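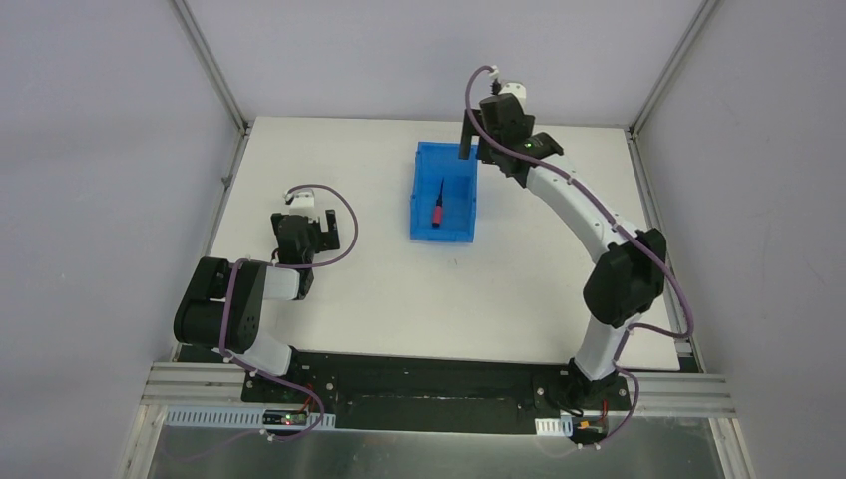
Prepared by the Mutska Project Office, Amness | Submitted to the Mulcahy Fund | Reporting period ending November

Mutska Shared Workroom Storage: Progress Report

1. Purpose of the report

The Mulcahy Fund awarded a grant to Amness for the reorganization of small tools and supplies in the shared workrooms at Zallora. The grant runs for 18 months. The present report covers work completed through the end of November, describes changes made to the original plan, and sets out the work remaining. Spending is reported separately on the Fund's own form.

2. Background

Before the grant, each workroom at Zallora kept its supplies in whatever the users had brought in over the years: coffee cans, shoe boxes, desk drawers, and the lids of larger containers. Markers, screwdrivers, scribers, and similar small items moved from room to room and were seldom returned. Staff replaced the missing items out of the general supply budget, often while the originals were sitting in a drawer down the hall.

The project was approved on the understanding that it would provide one common type of container, one set of rules for its use, and a written record of what each room holds. No new furniture was included in the award, and none has been purchased with grant money.

3. Work completed

3.1 Inventory

The full inventory of small items is finished. The project office recorded 1,268 items across 4 workrooms. Each item was assigned to a room, given a category, and either kept, repaired, or removed. Categories were kept broad on purpose. An early version of the list separated marking tools into pencils, paint markers, felt-tip markers, and scribers, and the people filling it in could not agree on where to put combination tools. Those categories have been merged under the single heading "marking."

Dried-out markers accounted for most of the items removed. Items with damaged handles were set aside for repair where a repair was practical. Several hand tools had been engraved with the names of departments that no longer exist, and these were returned to general use.

3.2 Bins

The project purchased and distributed 134 plastic bins. All are open at the top. The proposal called for lidded containers, and the first delivery included lids. During the trial period the lids were regularly left on benches or stacked behind doors, and users reported that they did not lift a lid to check for an item they could not see. The Fund agreed to the change to open bins, and the unused lids were returned to the supplier for credit.

Bins used on the bench are blue. Bins kept on shelves are gray. The color is the only signal a user needs: a blue bin belongs on a worktop and should be emptied at the end of a session, and a gray bin stays where it is. Printed labels are applied to gray bins only. Labels on the bench bins were tried and dropped, as the contents change several times a day.

The bench bin shown at the head of this report stands toward the middle and back of a white tabletop, with one small item in it, red at the lower end and thin and black above. At this size a marker and a small tool can be hard to tell apart from a step away, a point that came up repeatedly during the inventory and is taken up again under 4.2.

3.3 Worktops

Users have been asked to keep the open area of each worktop clear of loose supplies. The rule is short: if an item is small enough to roll, it goes in the bin when it is not in the hand. White worktops have helped. A dark pen or bit that would be lost on a brown bench is easily noticed on a pale surface, and the project office has recommended that any future replacement tops be white or close to it.

Where a worktop stands within an enclosure, the bin is placed well inside the walls so that it can be reached without leaning over the equipment at the near edge. The project office had first asked that all bins be placed at the front of the worktop. Users of the enclosed worktops objected, correctly, that the front is where rails, cables, and fixed equipment are located, and the instruction was revised.

3.4 User guidance

A one-page guide was written, tested with users in the smallest room, and rewritten. The first version ran to both sides of the sheet and included a diagram of approved bin positions. The current version has no diagram and fits on one side. It is posted inside each workroom door and is handed to new users along with their key card.

4. Difficulties

4.1 Bins leaving the rooms

A number of blue bins were carried out of the workrooms and put to other uses, including lunch storage and the collection of outgoing mail. Most have been recovered. The room name is now written on the underside of each bin in permanent ink. The project office considered a sign-out sheet and decided against it on the grounds that a sheet of this kind would be one more thing to maintain.

4.2 Similar items stored together

Markers and small hand tools are still being mixed. The two are alike in length and thickness, and many of the tools owned by Zallora have brightly colored handles that resemble marker barrels. Returning a tool to the marker bin does no harm to the tool, but the next person who needs it will look elsewhere. The project office proposes to place a divider in the gray shelf bins for the marking category and to leave the blue bench bins undivided.

4.3 Late delivery

The second delivery of gray bins arrived later than scheduled. The affected room used its old containers during the gap. The delay had no effect on the inventory, but it did mean that the room changed over during its busiest weeks, and the return of items at the end of sessions there remains weaker than elsewhere.

5. Change to the approved plan

With the permission of the Fund, money set aside for lids was moved to shelf dividers and replacement labels. No other change to the approved plan was made in this period. A request to extend the project to the loading area has been received from Zallora and declined for now. The loading area stores larger goods, and the bins selected are not suited to them.

6. Remaining work

The following work is planned for the rest of the grant:

- install dividers in the gray bins for the marking category
- repeat the inventory in all workrooms, using the same list and the same headings
- replace worn labels
- revise the one-page guide to mention combination tools
- transfer the inventory record to Zallora, with written instructions for keeping it up to date

The repeat inventory is the main measure agreed with the Fund. Rooms will not be told in advance of the week in which it is to be carried out. The project office will report items found in the wrong room separately from items not found at all, as the first problem is far less costly than the second.

7. Request to the Fund

Amness asks the Fund to note the progress described above and to confirm that shelf dividers may be purchased in a single order. The supplier's price is lower for one order than for two, and storage space is available at Zallora until the dividers are installed. A reply before the next reporting period would allow the work to proceed on schedule.

Comments (4)

benchuser, 8:15 a.m.
Glad the lids are gone. Can the small room get another blue bin? Ours went to the mail desk and came back cracked.

Mutska Project Office, 9:40 a.m.
Yes. A replacement will be left on the shelf by the door. Please put the cracked one out for recycling.

zallora_upstairs, 11:05 a.m.
The guide on our door still has the old wording about putting bins at the front of the worktop. Section 3.3 says this was changed. Could someone swap the sheet?

graybin, 2:30 p.m.
In favor of dividers. I spent most of a morning looking for a scriber that was in with the red markers.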